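So the Pikel failure report is out. It runs to 30 pages and I've read the lot, which is more than I can say for whoever signed it off.

Short version: the hand-held grippers lose track of where they are when used outdoors. Pikel calls this "reduced confidence in bright conditions". I'd call it a fault.

They logged 363 outdoor runs and kept 327. The rest were binned because the recorded path jumped, in one case by up to 2 metres. A robot arm trained on that will do the jump too, and somebody may be standing next to it.

Octavio Apaza asked on Wednesday whether the kept runs had been checked by a person or by the same software that got lost in the first place. It was the software.

The proposed fix is a warning tone when tracking drops. Fine, but the tone comes from the same box. If the box thinks all is well — and it did, in the worst run — you'll hear nothing.

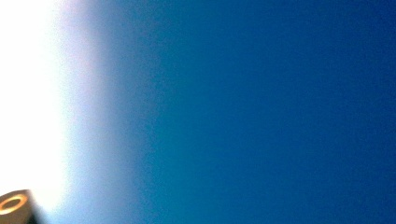

Gredari had much the same trouble in December and stopped outdoor work until they'd fitted a second sensor. It cost them a month. Pikel wants to carry on and "monitor".

I'd want every kept run looked at again before any of it goes near an arm. Has anyone at Pikel agreed to that? I've asked twice.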